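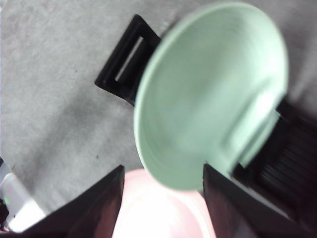

T. Vesander

Flundov is an electronic music duo from Olari, a district of the city of Espoo in Finland. The group makes mostly instrumental music, which has been described as dub techno, ambient and "slow house", although the members have used none of these words in their own texts. All of their regular releases came out on the small label Costumano.

Beginnings

The two members met at a music school for young people, where one of them studied cello and the other one percussion. They did not play together at that time. Several years later they were neighbors in the same apartment building in Olari, and the percussionist heard through the wall that somebody was repeating the same bass line during a whole evening. He wrote a note and put it under the door, with a suggestion for how the line could continue. The first recording of the duo was made in the same month, April, with a four-track cassette recorder and a drum machine which had two broken buttons.

The name Flundov has no meaning in any language. It came from a label on a box of cables, on which the original text was partly worn away. The duo performed a few times under the name Flundov Sound before the second word was dropped.

Costumano and the first records

Costumano was started as a mail order shop for used records. It became a label when the owner of the shop received a cassette from Flundov and could not find any other company that wanted to press it. The first release was a 12-inch single with two long tracks, "Harbor Light" and "Second Harbor Light", in an edition of 100 copies. The sleeves were stamped by hand, and on a part of them the stamp is upside down. Collectors sometimes present these as a separate edition, but the vinyl inside is the same.

The second single was pressed in 600 copies and was the first one to be sold outside Finland. It was played often on a night program of a local radio station in western Germany, and this led to the invitation to work there, see below.

The Sauerland recordings

The best known work of the duo is the album Sauerland, named after the hilly region in Germany where it was recorded. Flundov stayed there for one winter in a former school house, which was rented out cheaply outside of the hiking season. The big classroom was used for recording, and the echo heard on most of the album is the natural echo of this room. In the mornings the heating pipes made a knocking sound. The duo tried first to work only after the heating had gone off, but finally they kept the knocking on the track "Boiler", where it takes the place of the hi-hat.

The album has 16 tracks, of which several are shorter than one minute. The cello is heard more than on the earlier records, usually played through a guitar amplifier and a spring reverb. There are no vocals, except a few words in the local dialect on the last track, spoken by the woman who owned the building. She is explaining how the front door should be locked.

Critics received the album in different ways. One Finnish magazine considered it too long and thought that the short tracks were unfinished sketches. German reviewers were more positive - one of them called it the only electronic record which smells of floor wax. Sales were slow in the beginning, but the album has been pressed again 3 times, and it is the only title in the Costumano catalog that has never been out of print for a long period.

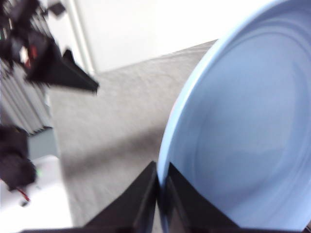
After Sauerland the duo went back to Olari and built a studio in a basement, below a closed bank office. The room was very dry in sound, and the next album, Counter Service, is therefore quite different in character. It has shorter tracks, faster tempos and almost no reverb. Many listeners were disappointed at first. Later the album got a better reputation, mainly among DJs, because the tracks are easy to mix and have long beginnings with only drums.

Live performances

Flundov has played live rather seldom. In the early period the concerts were improvised completely, and one concert in a library had to be stopped at 9 p.m. when the building closed, in the middle of a piece. The duo later used prepared material on a sampler, with the cello and a small set of metal percussion on top of it. They have always performed sitting, beside each other and not face to face, and usually without stage lights.

A recording from a club concert was released on cassette with the title Sitting. It contains an early version of "Boiler" which is more than twice as long as the album version.

Equipment and style

The sound of the duo is based on few instruments. The drum machine from the first recordings was in use also on Sauerland, and its two broken buttons explain why there is no open hi-hat and no clap on these records. The bass parts are usually played by hand and not programmed, so the timing is a little uneven. Mixing was done to tape until Counter Service, and after it on a computer.

Records

"Harbor Light" / "Second Harbor Light" (12-inch single, Costumano)
"Low Bridge" (12-inch single, Costumano)
Sauerland (album, Costumano)
Counter Service (album, Costumano)
Sitting (live cassette, sold at concerts only)

Contact | Copyright and terms of use | Back to top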